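Who Gets to Speak? A Study of One Party Branch and Its Leadership Row

Project report, Politics and Society module
Group members: Yu-na Yeon, Dong-hyun Geum, Sumeya Dinsa

1. Why we picked this

Our group wanted a project on local politics that got us out of the library, and the branch in Fustham gave us more than we could have hoped for! The branch belongs to a mid-sized party that holds 18 council seats across the county. After losing Colton ward in the spring, its members split over who should lead them. One side backed Tuncay Erdem, the sitting chair. The other wanted Gun-woo Jin, who had run the Colton campaign and thought head office had starved it of leaflets and money.

Our question was a simple one. When a branch is angry with itself, who gets to speak, and for how long?

2. How we went about it

We sat in on 2 branch meetings, both on a Tuesday evening, and took notes by hand. Recording wasn't allowed. Dong-hyun kept time for each speaker, Yu-na wrote down the subject and Sumeya marked every interruption. We also sent a short survey to all 918 members on the branch list and got 200 replies, a far better return than our tutor had told us to expect.
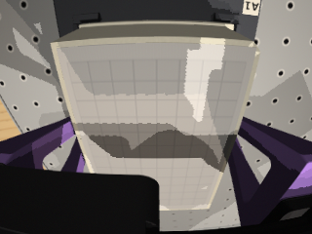

Fig. 1. Translucent container with a beige rim, held on both sides.

The survey had a box at the end for comments, and this is where people really let go. Some wrote a full page. One member had typed out the whole history of the Paline estate boundary change, with dates, and it helped us understand why the older members still talk about Colton as two separate places.

3. What we found

The first meeting was the noisy one. It opened with a motion of no confidence in Mr Erdem, and before the motion had been read out three people were on their feet arguing over whether it was in order. The branch rules say that a motion needs notice in writing. Mr Jin's supporters said an email counted. Mr Erdem's side said the rules were older than email, and on that point they were quite right - we looked them up.

Members who had held office before spoke far longer than those who hadn't. They knew the phrases. "Point of order" nearly always got the floor, even when what followed was plainly a speech. Newer members put a hand up and waited, and several put it down again. Sumeya's notes show that most interruptions came from the front two rows, on both sides of the argument.

The second meeting was calmer, and we think the seating had a lot to do with it. For the first one the chairs had been set out in rows facing a top table, so anyone speaking from the back was talking to other people's heads. For the second, members sat round in a loose ring. A wide table like the wooden one in Fig. 2, with a big grey perforated board lying flat on it, puts a lot of surface between the people on either side, and we'd love to test whether a plain ring of chairs works better than a ring with furniture in the middle. It's a small thing, but three survey replies brought up the layout without being asked!

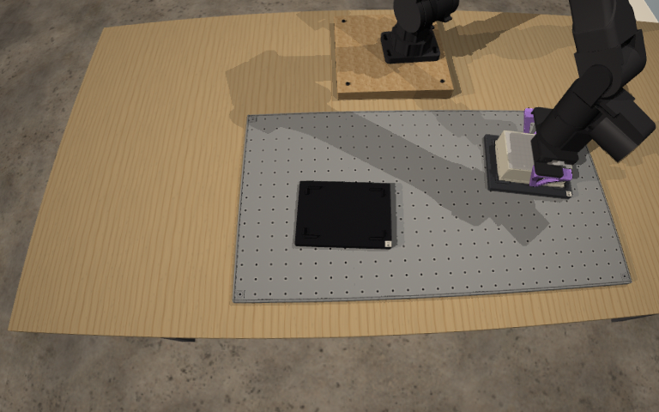

Fig. 2. Wooden table and perforated board.

The vote itself was close. Mr Erdem stayed on as chair, and Mr Jin was given charge of the next ward campaign. Both men talked to us afterwards and were generous with their time. Mr Jin said he would have liked a proper debate about money. Mr Erdem said he had expected to lose.

4. Problems with our work

Two meetings is a small number, and we only saw one branch. People may also have behaved better with three students in the corner writing things down. Our survey went out by email only, so members who don't use it were left out, and from the comments we did get, those may be the ones with most to say about Colton.

5. What we would do next

We want to go back in December, when the branch picks its council candidates, and time the speakers again. Dong-hyun would also like to compare Fustham with a branch that has a fixed time limit for everyone. Yu-na has already written to one and is waiting for a reply.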